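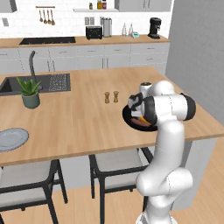
Kitchen Challenge FAQ – Arsenault Robotics Club
Posted by Gualtiero Sala, November

Same questions keep landing in my inbox so here they all are. Will update when I get time.

What is the Kitchen Challenge?
Student project, runs all semester. Teams program a simulated arm to do kitchen jobs – pick something off a plate, put something on a plate, move a thing from A to B without knocking the other things over. All in simulation. Final round is in the computer lab, everybody's code on the same machine.

Do I need to know how to code?
Some Python helps. If you can write a loop and a function you're fine. If you can't, come to the beginner hour first, 4 pm, same room. Plenty of last year's people started there.

Do I need my own computer?
No. Lab machines have everything installed. If you do want to run it at home you need a decent graphics card, otherwise it crawls. Please don't email me about your laptop fan.

What software do we use?
The simulator is called Plornov. The task pack that goes on top of it is Skarkeo. Install Plornov FIRST. If you do it the other way round Skarkeo can't find its folders and you get a blank gray window. Uninstall both, start again.

Which kitchen do we get?
Practice kitchen is the one with the island, sink on the left. Final kitchen is a different layout and you won't see it until the day. So don't hard-code positions. Every year somebody hard codes positions.

How big are the teams?
Two to four. Solo only if you ask me and have a good reason. We have room for 18 teams and then there's a waiting list.

Can I join a team with someone from Drirside?
Yes, Drirside students are welcome, same rules. They need a guest login, allow a few days for that.

What are the tasks?
Three levels.
Level 1 – reach. Get the gripper over the plate and stop. No touching.
Level 2 – pick. Close on one food item, lift it, hold it.
Level 3 – move. Pick it up and set it down on a second plate. Has to stay on the plate.
Everyone starts at level 1, even if you did it last year. Scene files changed.

How does scoring work?
Out of 100 for each level. You lose points for hitting the counter, dropping the item, or pushing anything that isn't the target. Pepper mills count. The plant counts. Running out of time isn't a penalty, you just keep what you had.

Why does my arm come down next to the plate and not over it?
Nine times out of ten you're mixing up the base frame and the world frame. Print both. Look at the numbers. If that's not it check your units, Plornov wants meters.

Why does the food shoot across the room when I grip it?
Closing too hard or too fast. Lower the grip force, slow down the last bit. Also check you aren't pushing the fingers into the plate at the same time, the physics really hates that. Come in from above, stop short, then close.

My arm shakes when it's holding still?
Gains too high. Halve them and try again. There's a sheet pinned by the door with starting values that work ok.

Can we use a trained model instead of writing the motions?
Yes, allowed this year. The Skarkeo pack has 3480 recorded practice runs you can train on. Tell me ahead of time though, training jobs have to go in the overnight queue. Don't start one at 3 pm on a lab machine, people are tryign to work.

Can we use code from the internet?
Libraries yes. Somebody's whole solution no. Put your sources in the readme.

How do I submit?
Zip your folder, team name in the file name, upload to the club drive. One readme, one page max. If it needs a special command to run, put that on the FIRST line. Test it from a clean login before you send it, missing files are the most common problem by far.

What does it cost?
$29 per team, covers the drive space and pizza at the final. If that's a problem talk to me, quietly is fine, we sort it out.

Do we ever get to use a real arm?
Not in this project. Spring class has hardware. Doing well here helps you get a seat but its not a guarantee.

Can parents watch the final?
Yes. Runs go up on the big screen. Chairs are limited so come early.

I missed the first meeting, is it too late?
No. Slides are on the drive, read those, do level 1, then come find me. I'm in the lab most afternoons until 6.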